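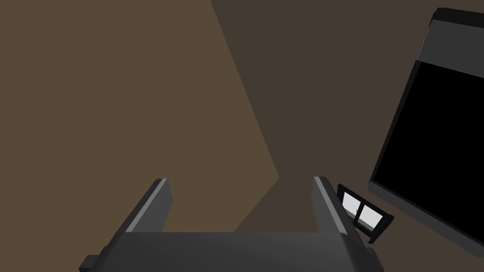 Why Are So Many Things Brown?

Look around the room you are sitting in and see if you can spot something brown. A door, maybe, or a table, or the toast you didn't finish! Brown is such an everyday color that we hardly ever stop to think about it, which is a shame, because it is quite a sneaky one.

Is brown in the rainbow?

No, it isn't! You can look at every rainbow from here to next September and you won't find a brown stripe. Brown is really a dark kind of orange. If you have paints at home, put a blob of orange on a plate and stir in a tiny bit of black (tiny, or you'll be washing brushes all afternoon). There's your brown.

Why is wood brown?

Trees are held together by a tough stuff called lignin. It works a bit like glue, and it helps a tall tree stand up straight on a windy day. Lignin helps give wood its brownish color, and so do other things the tree makes, called tannins. Tannins are in tea too, and they help to make it brown.

Why does toast go brown?

When bread gets hot, the sugars and proteins in it join up and make lots of new brown bits, and those bits smell wonderful. Leave it too long and it goes black, as my friend Benedita Ramalho found out with 11 slices in one morning.

Try it yourself

Mix red, yellow and a little blue paint. Then add more red, or more yellow, and see how many different browns you can make before you run out of plate!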